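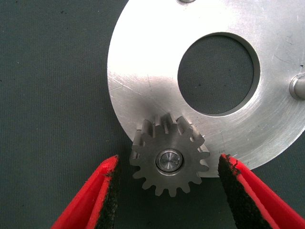 Ce jeu regroupe les consignes de saisie et les enregistrements du banc Amegashie pour une tâche d'assemblage à deux bras : reposer des engrenages droits sur les axes d'un plateau en aluminium. La règle de base pour la prise est que les deux doigts arrivent ouverts, de part et d'autre de la pièce, et que l'opérateur marque un arrêt avant de fermer. L'arrêt compte surtout quand l'engrenage chevauche le bord du plateau, moitié sur le métal, moitié sur le tissu : la pièce est alors inclinée, et une fermeture trop rapide peut la faire pivoter entre les patins. Dans ce cas on réaligne d'abord, on ferme ensuite.

Nom du jeu : Cerier, engrenages sur plateau
Version : 2
Contenu : 200 épisodes retenus, avec annotations
Responsable des consignes : Araba Mahama
Relecture : Delali Abugri, Abena Sarpong
Langue des annotations : français
État : stable, corrections mineures acceptées

Contenu du dépôt

consignes/ : le texte des règles, une par fichier, numérotées de 1 à 19
episodes/ : un dossier par épisode, avec les vues de poignet, la vue de tête et les positions articulaires
annotations/ : début et fin de chaque phase, motif de rejet le cas échéant
rejets/ : les épisodes écartés, conservés tels quels
outils/ : le script de vérification et sa configuration

Le dossier rejets/ ne doit pas être mélangé à episodes/ pour l'apprentissage. Il sert à régler le script de vérification et à former les nouveaux opérateurs.

Préparation du poste

Le poste est contrôlé avant chaque série. Le tissu est posé à plat. Les plis de rangement sont tolérés tant qu'ils ne font pas basculer le plateau. Les peluches visibles sur le tissu ne sont pas un motif de rejet, celles qui sont prises dans une denture le sont.
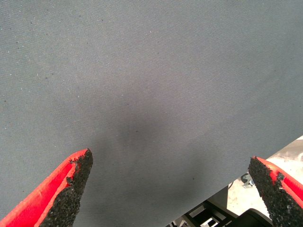 Les patins des doigts se contrôlent à vide, pince ouverte, au-dessus du tissu. On regarde l'arête supérieure, côté pointe : c'est là que le revêtement noir s'effrite en premier. Un bord irrégulier, avec de petits grains qui dépassent de la coque rouge, reste acceptable selon la règle 4. Un patin décollé ou une zone où la coque touche directement la pièce ne l'est pas, et le doigt est remplacé avant de continuer. Le même contrôle permet de vérifier la position par rapport au bord de table. Quand la vue de poignet montre la limite du tissu et le sol derrière elle, le bras est trop près du bord pour une prise : la position est admise au repos, jamais au départ d'un épisode. Dans la version précédente cette distinction manquait, d'où quelques départs mal classés que l'on a repris à la main.

Partage du travail entre les bras

Un seul bras manipule un engrenage à la fois. L'autre attend, doigts hors de la trajectoire, et n'intervient que si le plateau doit être tenu ou redressé. Le bras qui attend ne survole pas le plateau. Cette règle (la 9) a été la plus discutée, parce qu'elle allonge les épisodes. Elle a été gardée : les reprises simultanées donnaient des phases impossibles à annoter proprement, et deux annotateurs ne plaçaient jamais la coupure au même endroit.

L'ordre de pose est libre. En revanche, le dernier engrenage est toujours présenté depuis le côté de l'axe libre, sans passer par-dessus
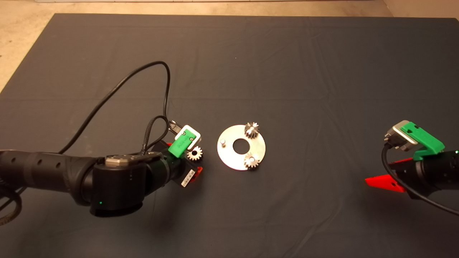
les engrenages déjà en place. La descente se fait à la verticale de l'axe. Si l'alésage ne s'engage pas, on remonte, on corrige et on redescend - on ne force pas, et on ne tourne pas la pièce en appui. Une rotation en appui peut rayer l'axe sans que cela se remarque dans les données. Trois tentatives au plus, puis l'épisode est classé « échec de pose » et conservé.

Les câbles font partie du contrôle. Ils peuvent former une boucle au-dessus du tissu ou reposer dessus, mais ils ne doivent ni croiser la zone des axes ni se tendre pendant la descente. Un câble qui entre en contact avec une pièce libre entraîne l'arrêt de l'épisode, même si la pièce n'a pas bougé.

Tenue du plateau

Les règles 12 à 15 traitent des cas où le plateau est soulevé ou incliné par une pince. Le principe retenu : tant que le plateau est tenu incliné, aucun engrenage n'est saisi. Une pièce libre reste où elle est, entre les deux pinces s'il le faut, jusqu'à ce que le plateau repose à nouveau à plat. L'annotateur ouvre alors une phase « plateau », distincte des phases de prise et de pose, et la ferme quand la pince s'est écartée.

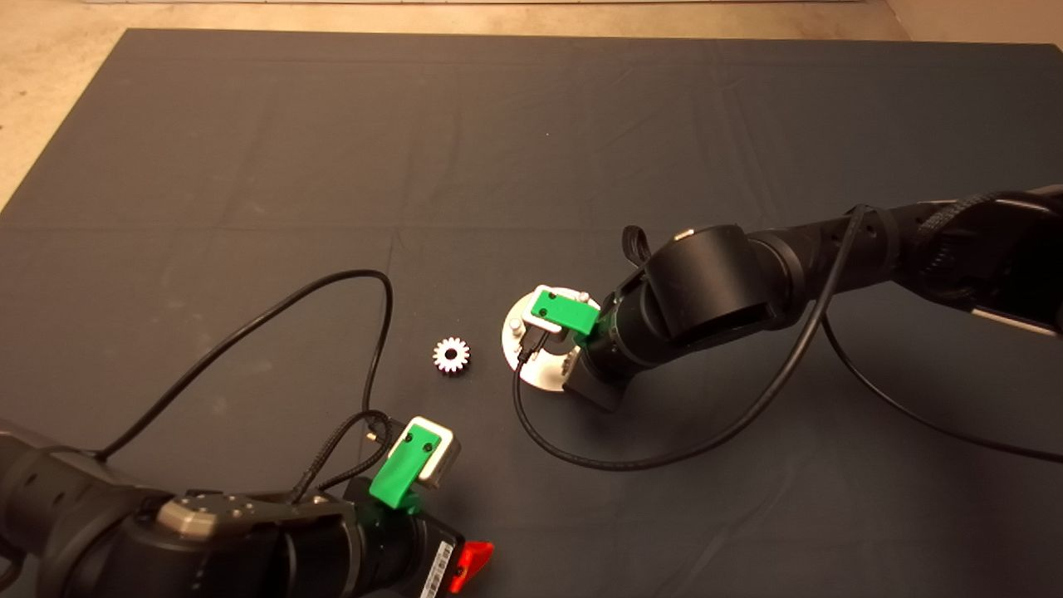

Hema Warrier, qui a relu ces quatre règles, aurait préféré que la phase « plateau » commence dès le premier contact de la pince et pas au moment où le disque quitte le tissu, car le contact se lit dans les efforts alors que le décollement se juge à l'œil. La remarque est juste. Nous avons quand même gardé le décollement pour cette version, les efforts n'étant pas enregistrés sur tous les épisodes. Le champ contact_plateau est prévu dans le format et reste vide pour l'instant.

Critères de rejet

Un épisode est rejeté si une pièce quitte le tissu, si un opérateur met la main dans la zone pendant l'enregistrement, si une vue manque ou si les horloges des vues se décalent au-delà du seuil fixé dans outils/. Un échec de pose n'est pas un rejet. Le motif est saisi en clair, en une phrase, et le champ ne peut pas rester vide.

Limites connues

Un seul type de plateau, un seul tissu, un éclairage presque constant. Les gauchers sont peu représentés parmi les opérateurs, ce qui se voit dans le choix du bras qui commence. Le jeu ne couvre pas les engrenages hélicoïdaux. Les règles ont été écrites pour ce banc et ne remplacent pas l'analyse de risques d'une cellule : elles ne disent rien des vitesses admissibles en présence d'une personne.

Modifications depuis la version 1

Règle 4 réécrite (état des patins). Règle 9 précisée. Ajout de la phase « plateau ». Numéros d'épisodes inchangés.

Contributions

Les propositions passent par une demande de modification, une règle par demande, avec au moins un épisode à l'appui. Conall Nic Aodha les trie le mardi. Pour les questions sur les annotations, écrire à Abena Sarpong.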